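Burger bar for a crowd – the cold setup

Posted 2019-07-05 by Dorota Kołodziej

Quick one, people keep asking how I do the build-your-own burgers without the line backing up to the door. Short version: boxes around a tray, everything in reach, stack from the middle out.

What you need

A big tray with a raised rim. White is nice, you see crumbs and wipe them.
Clear plastic boxes. Straight sides. Mine are Brerholm, any will do.
Buns, patties, sliced cheese, curly lettuce.
Paper towels, more than you think.

Prep

Wash the lettuce, spin it, then dry it again on towels. Wet lettuce slides. Tear off the thick end of the rib.

Split the buns ahead and lay them cut side up so you can grab either half. Lid on until people are lined up, they go stale quick.

Peel the cheese slices apart and stack them again a bit crooked. Cold hands, greasy paper, a hungry kid waiting – you don't want to be picking at a corner with your nail.

Patties last. Cook them through, 2 minutes rest under foil, then in the back half of a box. Tomato slices can go in front.

Setting the table

Tray in the center. Buns on the left if you're right handed, swap if not. Lettuce and cheese can share a box behind the tray, lettuce one side, cheese the other. Saves space and they get used one after the other anyway.

Stacking

I start with the filling on the tray and do the bun after. Sounds backwards. Keeps the bottom half from going soggy while you fuss with the rest.

Lettuce down flat, frilly edge out. Patty on that. Cheese on the patty while there's still some heat in it. Turn the slice so the corners hang where you want them.
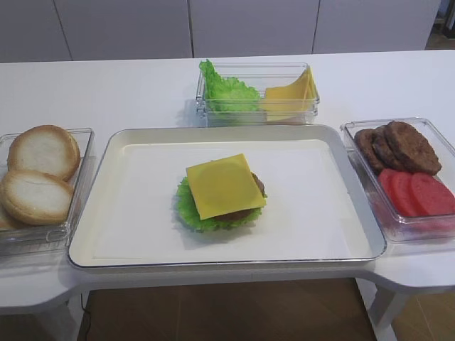 NEXT: BUNS AND SAUCE

Lettuce, meat and cheese are stacked, no bun yet. Now bottom half next to it, cut side up, thin smear of sauce. Slide a wide spatula under the lettuce and lift the whole pile over in one go. Dont tip it. Lid on, press lightly with your palm.

If a bun half has a crack in it, use it as the bottom. Holds fine.

Sauce: mayo, mustard, chopped pickle, pinch of sugar. Make it the night before, it tastes beter. Keeps 2 days in the fridge.

Did the same layout again in December with toasted buns, worked the same. Sauce went first so make double.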